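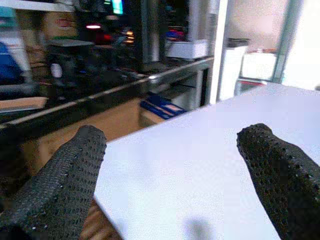 Is the Fludar album coming out this year or not?
We were told August, and August went by with two singles and a T-shirt. The label, Brerkar, now says "early in the new year", which we will believe when the records are in the post. As for the sleeve, all we know is that it's meant to be plain, and going by the flat white board in the photo at the top of this page, plain would do nicely. Please stop asking us for a track list. We haven't got one.

Are there really only 400 copies on vinyl?
That was the first figure. The shop page then said 490, with no word on where the other 90 came from. We'd be wary of anyone selling "last copies" at double the price before a single one has been pressed.

Does the pre-order include the Bragança live recordings?
Six songs from that night are promised as a download. We have heard two of them. The sound is decent, though the crowd is suspiciously loud between songs and oddly quiet during them – make of that what you will.
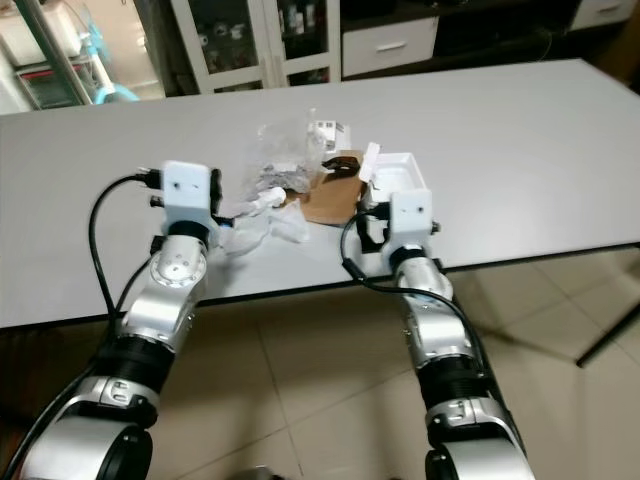
Two arms and a long white table.

Is the Clornley show still on?
Tickets are still on sale, so officially yes. Given the year we've all had, we would not book a train yet. If you do buy one, read the refund terms first: the booking fee isn't returned.

Why does the deluxe box cost £63?
Good question. You get the record, a lyric book and a signed print. The lyrics are already on the band's site for free, and "signed" is not explained anywhere. We have asked Brerkar twice whether that means by hand or printed on.

Are they still a country band?
The press release says they have "moved beyond labels". There is pedal steel on both singles, so we're keeping them in the country section.

Page last checked 2020-11-12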